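Pratberg Building, Second Floor: Storage and Walkway Inspection Checklist
Inspector: Ruth Cropper
Copy to: Joanne Naylor, Gareth Ashworth
Period: February

Comments are mine unless marked. Last time's sheet had a check in every box, including the box for a fire door that was off its hinges, so I have started over from a blank one.

1. Walkways and exits

1.1 Main aisle clear at full width: OK at 8:30 a.m. I'd like to see it at 4 p.m. before I believe it.

1.2 Rear exit opens from inside without a key: OK. Stiff. Needs a shoulder. Gareth says it has always been like that, and I don't count that as maintenance.

1.3 Exit sign lit: FAIL. The one by room 307 is out. Reported last time, marked "ordered." Ordered from whom?

1.4 Floor free of cords and loose mats: FAIL. Mat outside the copy room curls at one corner. Tape has been tried. Tape is not a repair.

2. Boxes, tables and small items

2.1 Boxes kept off the floor in shared rooms: OK where I looked.

2.2 Small desk items boxed or put away: OK. A pencil case and a stapler were in a box on the table, which beats the windowsill. 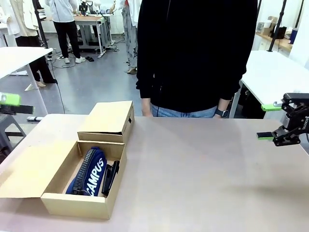 Does a box on a table need a label if it's only there for the day?
Label it anyway. "Only for the day" is how we ended up with a shelf of boxes that no one on this floor will claim. Name and month on the short side, in marker.

2.3 Nothing stacked above shoulder height: FAIL. Supply closet, left side. Rodel Castillo moved the top row down while I stood there, so call it fixed for now. I'll look again without telling him.

2.4 Shelf load tags present and readable: FAIL. The Kavar units have tags. The older gray shelving has none, and I was told it "holds 700 pounds, easy." I asked where that number came from and got a shrug. Until someone finds the paperwork, light goods only on the gray shelves.

3. Lighting and air

3.1 Lights working over all work surfaces: OK. One tube flickers in the east room.

3.2 Vents not blocked: OK, barely. Chelsea Blackburn has a coat rack in front of hers. She says the air gets around it. Move the rack.

3.3 Room temperature at desk height: 86 in the east room at 2 p.m., with the heat on. The thermostat on the wall claimed 71. One of those is wrong and I brought my own thermometer.

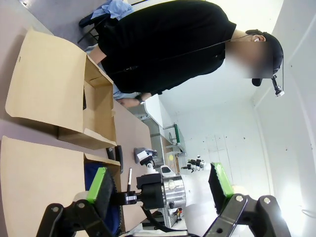 The building office wants to log this as a comfort complaint. I don't accept that. A thermostat that reads 15 degrees low is a faulty control, and it belongs on the repair list with a name beside it. Joanne has agreed to chase it.

4. Kitchen corner

4.1 Kettle and microwave on wall outlets, no power strips: FAIL. Microwave is on a strip. The strip is on another strip.

4.2 Cleaning products stored away from food: OK. The big bottle of Pomix is now under the sink. The cap still doesn't close properly, so get a new bottle.

4.3 Fire extinguisher in date and on its hook: In date, yes. On its hook, no. It was holding the door open.

5. Lifting and handling

5.1 Handling poster displayed: OK. I doubt anyone has read it since it went up.

5.2 Step stool available and in good shape: FAIL. Two rubber feet missing. Out of use from this morning. Please don't bring it back because "it's fine if you stand in the middle."

5.3 Flaps and lids kept out of the way during packing: OK. Keep them folded back on the table and away from the edge. 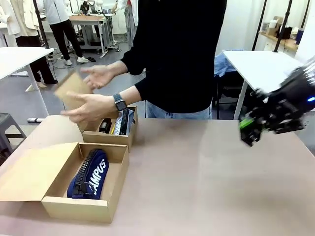 Who signs off on a repair once it's done?
The person who reported it, after looking at it. An email from the contractor saying the job is complete doesn't close the item, and neither does an invoice.

Open items carried forward: 1.3, 1.4, 2.4, 3.3, 4.1, 5.2. The extinguisher goes back on its hook today. Gareth to send me the order number for the exit sign, if there is one.

R. Cropper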